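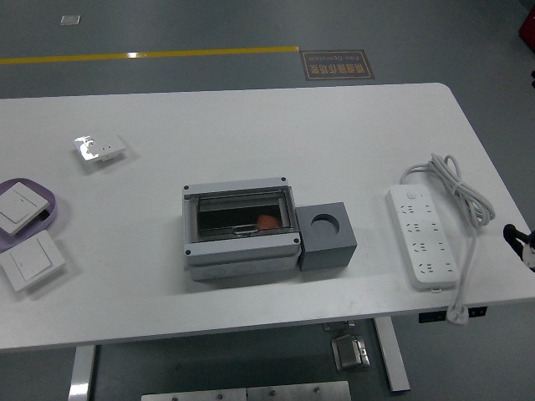
## 4 场景布置与采集流程(电工件桌面组)

适用:开盖、取物、插拔、归位四类子任务。先看完第3章标定再来。标定没过的话这一章不用往下做,数据会被退。

Pacheco 那套旧流程作废,桌面布局以本章为准。

### 4.1 摆件

1. 桌子推到位,轮廓对齐地面标记。桌腿别压黄线。
2. 配电盒放桌面中部,透明窗朝上。盒内放橙色小件,放右半边,靠近银色小扣那一侧。关窗。
3. 灰色带孔方块贴住配电盒右侧面,孔朝上。要贴死,不留缝。
4. 插排放方块右边,斜着放。线盘成一团搁在插排上端旁边,插头那一段从桌前沿垂下去。
5. 左侧:插座面板一个,放左上。淡紫色托盘放靠下的位置,一个开关面板放进托盘里,另一个放桌上,搭着托盘下沿。
6. 退后看一眼头部相机画面。左边的托盘允许出画一部分,配电盒四颗黑色螺丝必须全部可见。

> 注意:方块和盒子贴在一起是故意的。本方法要测的就是接触物体的分割,分开放这组就没意义了。随机化的时候也别动这两件的相对位置,只动外围件。

> 小心:插头垂着就垂着,采集中不要去接桌沿下面的黑色插座盒。插拔子任务另有布局,见4.5。

### 4.2 外围件随机化

每采满一批换一次布局。脚本给种子,照着摆,别自己发挥。

- 插座面板:角度随便转,位置限左上区。反光那半边如果过曝,转一点角度再试,别去调曝光。
- 开关面板:两个可以互换。托盘里必须留一个。
- 插排:只改斜角。线团重新盘,每次形状不一样才好。
- 配电盒、方块:不动。

种子文件默认读 Tutville 目录。读不到会静默用上一次的种子,日志里只有一行 warning,很容易漏看。开采前手动确认一遍。

### 4.3 开始采集

1. 夹爪回初始位,停在桌右侧。画面右边缘能看到一点指尖是正常的,完全看不到说明回位没到,重来。
2. 启动录制,等状态灯稳定。
3. 发指令文本。一条指令一段,不要合并。
4. 执行。中途碰倒外围件不用停,打 `disturbed` 标签继续。碰到方块导致和盒子分离的,停,作废。
5. 结束后夹爪再回初始位,录制多留 40 帧再关。尾帧不够的话后处理会整段丢掉。
6. 填成功/失败。失败段也要保留!训练用得上,别删。

一批 600 段。换布局前先存盘。

### 4.4 透明窗的问题

深度图在透明窗上基本不可信,有时候打到盒底,有时候打到窗面,跳来跳去。处理方法:

1. 用边框平面拟合出窗面高度。四颗螺丝当参考点,少一颗也能拟合,少两颗就别用了。
2. 窗内区域的深度整块替换成拟合值,原始深度另存一份。
3. 橙色小件的位置只从彩色图取,不从深度取。
4. 开窗以后掩码切换。切换由标注触发,现在还没做自动检测,手动点。

备注:旧方法直接对空洞插值,在 Norkedthorpe 测试集上 40 段里有 21 段抓取高度偏低,指尖顶到窗面。换平面拟合之后同一批剩 9 段,都是开窗角度太大、边框被夹爪挡住的。这部分还没解决,遇到打 `occluded` 标签。

方块的孔不用这套处理。孔底深度偏暗但能用,直接读。

### 4.5 插拔布局(仅差异部份)

- 撤掉托盘和两个开关面板。插座面板留着。
- 插排摆正,长边平行于桌子右沿,插孔朝上。
- 插头收到桌面上来,放线团左边。
- 配电盒和方块照旧贴着,当干扰物。

> 小心:全程不通电。插排按不按开关都一样,但开关状态要记进元数据,外观会影响识别。

### 4.6 常见问题

**盒子被识别成盒子加方块一整块**
先查光。顶灯只开一半的时候两个灰色拉不开。光没问题就查模型版本,Caltesville 之前的权重都有这个毛病,换新的。

**线团被当成障碍物,规划绕远**
正常。线团在碰撞体里是故意膨胀过的。嫌慢可以把膨胀系数调小,调完记得在元数据里写上,不写的话后面对不上。

**地面的五金件进了检测框**
桌下那些金属板和支架不属于本组物体。检测范围裁到桌面多边形以内。多边形每次挪过桌子之后要重画,别偷赖用旧的。

**提示"物体数量不符"**
多半是开关面板叠在托盘边上,合成了一个。挪开重扫,过了再按 4.1 摆回去。

**标签打错了**
存盘前可以改。存盘后走修订单,不要直接改文件,校验会挂。

修订 2018-11-18:4.4 换成平面拟合,4.2 补种子文件说明。4.5 的接触力阈值待补。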